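4.2 Do chart positions measure an audience?

The claim that Grellow "conquered" the northern market rests on very little. Its second album charted in 4 countries, but in two of them the list ran to 143 places and a week's sales of 1071 copies were enough to enter it. We doubt that this tells us much about who was listening. Press notices for Bravach and Laxdal repeat the same kind of figure, usually without saying which list it came from.
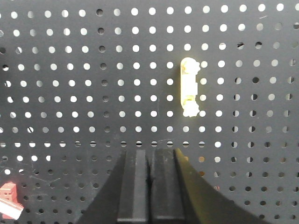
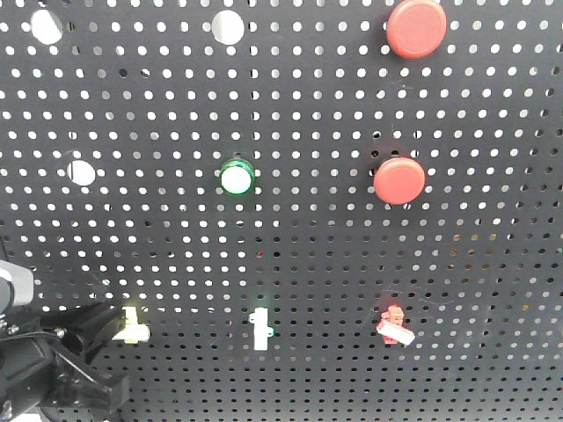 Figure 13. Perforated board, two views.

Page last modified: November

Streaming counts are hardly better. A play on the Rustis service is logged whether the listener chose the song or a playlist did, and the service does not publish the two separately. Earlier studies treat the total as a measure of liking. We see no grounds for that, and we have left the totals out of Table 4. Ticket sales remain, though for Laxdal these survive for one tour only, and the promoter's own count includes free entry.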